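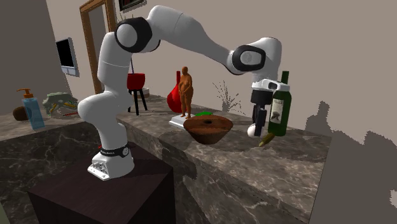

Arm in the sim kitchen, gripper just above the small piece by the wine bottle.

Gripper tips for the kitchen counter, February batch

Quick ones, typing between runs. Comparing two grippers, the Trinier two-finger and the Brillow soft one, same arm, same controller.

Small stuff first. Corks, caps, anything that rolls. Come straight down, fingers open only a bit wider than the part. Trinier got 16 out of 20. Brillow got 9, kept nudging things into the bottle.

Tall bottles: do not approach from the bottle side. Shamim Satti tried it at full speed, over it went. Slow to 20 percent for the last bit and leave room for the gripper housing, not just the fingers. Everybody forgets the housing.

Bowls. Rim grasp, one finger in, one out. Soft one wins here easily.

Shiny counters. Marble patterns confuse the depth camera, ours anyway. Tilt it a little, or turn the lights down. Helped alot.

Pump bottles - grab the body, never the pump head.

Check your finger offset after every swap!! Lost a whole afternoon to teh wrong offset file. Markos Konstantinidis keeps his on a sticky note on the controller, do that.

Wrist camera vs overhead: wrist for small parts, overhead for finding them. Using both now.

Brillow numbers on glasses next, 68 runs still to go.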